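Workshop Tips: Showing Your Arms How to Open a Drawer and Put Things Away

Posted 3 October 2024

Drawers look like such an easy thing to teach, and I spent most of March finding out how many ways there are to do it badly. What follows is the advice I give to anyone who comes by the Wodascombe workshop wanting to guide a pair of arms through a tidy-up job for the first time. Take what suits your bench and leave the rest.

Before you touch the controls, do the whole job with your own hands, slowly, using just a thumb and one finger on each side. You will notice right away how much your palm was helping. If you can't get hold of the knob that way, your gripper is going to struggle too, and you might want to swap the knob for a fatter one.

Wipe the board and the finger pads. Dust makes pens slide, and you'll blame your steering for it.

Put something heavy in the bottom of a light drawer box, or stick it down with putty. Ours at Idell used to scoot toward the arm on every pull, and I kept 195 demonstrations of that before I gave in and threw them out – a sad afternoon, that one.

Pull straight. It's so tempting to come in from the side when the elbow is high, but a small drawer racks and jams if you drag it at an angle. Line up the wrist first, stop for a breath, then close on the knob and draw back along the runners.

Decide which arm does what and stick to it for the whole session. I like one arm on the drawer and the other on the pens, and I write it on a card where I can see it. If you swap halfway through because your left hand got tired (mine does!), start a new batch and label it.

Check your cables with the arms stretched as far as the job will take them. A loop that looks generous at rest can come up short over the wrist, and a loop that's too generous will sweep your pens right off the table.

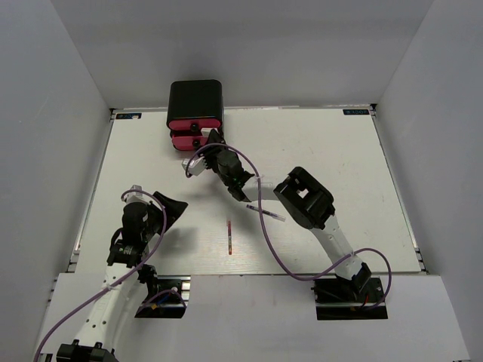 Move the pens between runs, too, and turn them while you're at it. A pen lying crosswise to the fingers is a different pickup from one lying along them, and you want plenty of both. I shift everything after 4 runs at the most.

When you fumble a grasp, open up, back away a little and try again at the same easy speed. I used to rush the second try out of plain embarrassment, and the Bjarnason notes I keep by the bench are full of my own grumbling over it.

Rest your hands after two batches. Tea helps, and so does looking out of the window for a while.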